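Robotics club notebook, bench 2, June, started 3:40 pm

Writing this while the battery packs charge, so forgive the wandering. Shota and I have the bench until six, and Bianka is coming by at five with whatever Lornby sent us for the Etport meet (I'm hoping for the spare servo horns, but I have hoped before).

First, the practical things. The demo set hit 273 episodes before lunch. Our target is still 1000 before the meet, and Mr. Sekiguchi has kindly stopped mentioning the 3000 he wrote on the whiteboard in the spring. Kaede went through the morning's batch and threw out the ones where the operator's sleeve got into the side view, which left us with 231 good ones. That hurt a little! But she was right, and I'd sooner train on the clean set.

Bag task, current setup:
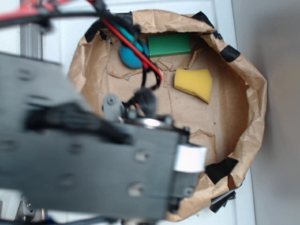
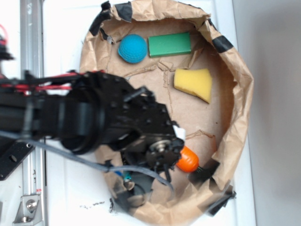
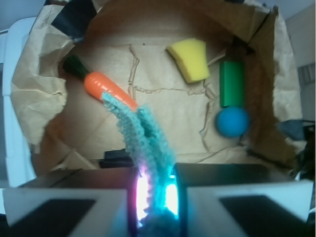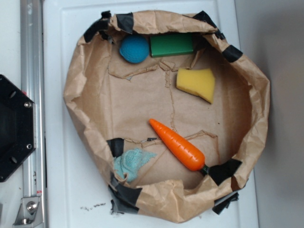
I want to get down what Kaede and I argued about over lunch, which is how we vary the starting layout. Up to now each operator has put the things back wherever felt natural, and what feels natural is apparently the same spot every time. The ball and the green block are a good case – in the view with the whole bag and the cloth lying at the lower left, the two are side by side against the top wall, and I could swear I've seen that arrangement in half of Shota's episodes. A policy trained on that will learn the top wall and very little about blocks. So from tomorrow we draw a card before each reset. Tomomi is making the deck, with a rough sketch of the bag on each card and letters for the objects, and she has promised to make some of them annoying.

The second thing is the grip threshold. Hard objects are easy on us because the current climbs fast and we stop closing. Soft ones climb so slowly that the old cutoff, copied straight from last year's block-stacking code, may never trip at all. Shota wants a separate cutoff for each object. I'd like one rule based on how quickly the current changes, mainly so that we don't need to tell the arm what it is holding. We agreed to try his first, as it's an hour's work and mine is probably a weekend.

To do before we pack up:
– Back up the clean set to both drives (both, Shota!)
– Label the wrist camera clips separately from the side camera ones
– Ask Bianka if Kotdale is still lending us the second arm
– Fresh tape on the bag rim if any of it starts lifting

5:10 pm. Bianka came. Servo horns, yes, but the wrong spline. She'll write to Lornby tonight. Packs are charged, so back to it.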